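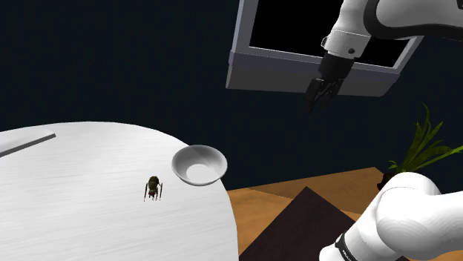

3.2 What people told us about eating together

I'll admit I went into the dinner diaries expecting dull reading, and I was so wrong! We ended up with 1,462 entries from 45 households, and Petronella Mokoena and I read every one of them (twice, in the case of the long ones). People wrote about homework, about in-laws, about who gets the last potato.

What surprised me most was how often the talk started before the food did. Folks hang around, they pick at the bread, they bring up the thing that's been bugging them since lunch. Krawczyk saw the same in his Cotus interviews, though his families ate later than ours.

Figure 3. A round white table with a white bowl near its edge.

We coded an entry as "shared" if two or more people sat down at once. Fraser Strachan wanted a stricter rule, and we argued over it for most of June.

Search this journal Enter keywords Go

Related articles
Snacking and small talk in shared apartments
Who cooks, who talks?

Contact | Copyright Sturkumeo | Back to top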